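The Long Way Around to a Very Small Job
A robotics group bets that how you practice matters more than how much

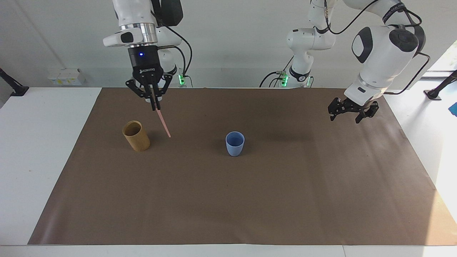

Ask anyone who has tried to teach a robot arm something simple and you'll hear the same complaint. The arm learns the example you gave it, and only that one. Shift a cup a hand's width to the left and it goes for the spot where the cup used to be, with total confidence.

The researchers at Lorham have spent the better part of a year on that problem, and what they've come up with is so plain that I had to have it explained to me twice. They call the project Trirketti. It's a way of gathering practice runs, and the learning software behind it is nearly off the shelf.

The usual routine goes like this. A person guides the arms through a task, start to finish, over and over, while the computer records everything the joints and cameras report. Then the table gets reset and the person does it again. After a few hundred runs there's a pile of recordings in which nearly everything went right. The trouble is that the robot never sees what a person does when things start to drift.

Trirketti breaks the run in the middle. The operator gets a stick in the gripper, starts toward a cup, and at some random moment the software calls a halt. The target changes: the other cup now, or a different angle, or back to where you started. The operator has to carry on from right there, with the arm in whatever awkward pose it had reached. Every recording ends up full of small recoveries, and those turn out to be the good stuff.

I love this task for how little there is to it. A thin stick, two cups of different heights, a sheet of brown paper. But think about what the arm has to get right! The tip of the stick sits well away from the fingers holding it, so a slight twist of the wrist sends it wandering. A tall cup wants a high approach, and a short one wants the stick closer to upright before it goes in, or the whole cup gets nudged across the paper.

The group trained two versions of the same controller. One learned from 400 ordinary runs. The other learned from the same number of interrupted ones. Then they put the cups in 7 layouts that neither had practiced, and let them go.

On familiar layouts the two were hard to tell apart. On the new ones the ordinary controller managed at least one clean drop in 2 of the 7 layouts, and the Trirketti controller did it in all but one. The holdout had the cups so close together that the gripper kept brushing the taller one on its way past, and the group is still arguing about whether that's a learning problem or a geometry problem.

The numbers are nice, but watching it is better. The stick comes in a little crooked, stops, backs off, tilts and tries again. There's no rule in the software that says "back off and tilt." It picked that up from people who had been interrupted at inconvenient moments.

There are costs. Interrupted runs take longer to record, and operators find them tiring. Early sessions ran for over 4 hours, and the recordings from the last stretch were noticeably sloppier. Sessions are shorter now, with the halts spaced farther apart.

An open question is how well any of this carries over to jobs that need both hands at once — steadying a cup with one gripper while the other drops the stick in, say. The recordings so far are mostly one-handed work. A two-handed set is planned for August, starting with the layout that beat them.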